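From the Kitchen End of Things

Fall has come to Setiawan Court, and with it the yearly urge to pull everything out of the refrigerator and start over. I held off all through September, telling myself it was still salad season, but the last of the summer peaches had gone soft at the back and there was no more putting it off. So this month's item is a plain one, about drawers, and I hope those of you who asked in June for "less soup, more housekeeping" will feel you have been heard!

Most of us in the building have the same sort of arrangement, a tall refrigerator with one big door on top, a smaller compartment in the middle and another section down by the floor. The middle is the part that gets forgotten. It's easy to fill the top shelves and shut the door on them, and meanwhile the clear drawers below collect onion skins and the odd twist tie. My advice is to begin there. Take everything out, set it on the counter, and slide each drawer forward slowly with one hand under the front, as they can drop a little when they clear the edge. 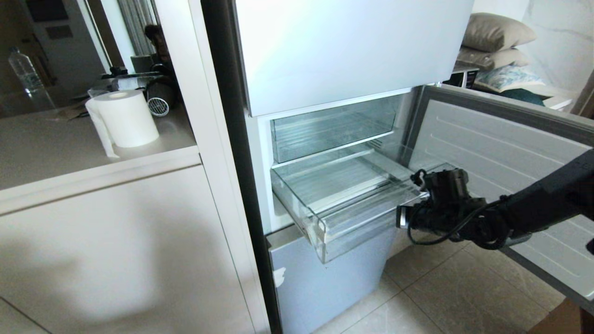
Wash the drawers in the sink with warm water and a small squirt of dish soap, nothing stronger. Let them come up to room temperature first if they've been cold, for clear plastic doesn't care for a sudden hot bath (I cracked one that way years ago, and the replacement took an age to arrive). The ridges along the bottom are where the trouble hides, so use an old soft toothbrush and go with the grooves. While the drawers are drying on a towel, wipe down the inside of the door and run a damp cloth around the rubber seal, getting right into the folds. Then dry it. A seal left wet will pick up dark spots before Thanksgiving, and they are a nuisance to shift.

Now for what goes back in, and I know we don't all agree on this. The Emetti market on the corner has had lovely tomatoes right up to this week, and I still get asked at the mailboxes whether they belong in the cold. I keep mine on the counter until they are properly ripe, and after that they can have a drawer for 2 or three days without coming to much harm. What I don't do is pile them up. A ripe tomato wants a bit of room to itself, and a drawer you can see into is a drawer you will remember to cook from. 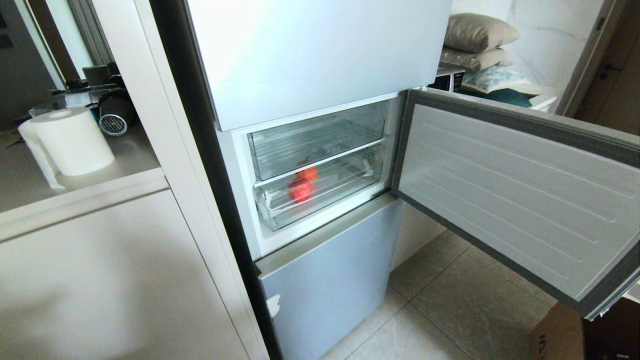

Take them out an hour before supper and they will taste much more like themselves. If they have gone past slicing, cut them in half, put them in a baking dish with oil, salt and a clove of garlic, and leave them in a low oven for 70 minutes. They are very good on toast – or cold the next morning, standing up, if you are that sort of person, and I am.

A last word on paper towels. The shared order from Dirkus goes in on 10/1/25, so please put your apartment number on the sheet by the laundry room before then if you'd like to be included. Dish soap and sponges can go on the same sheet.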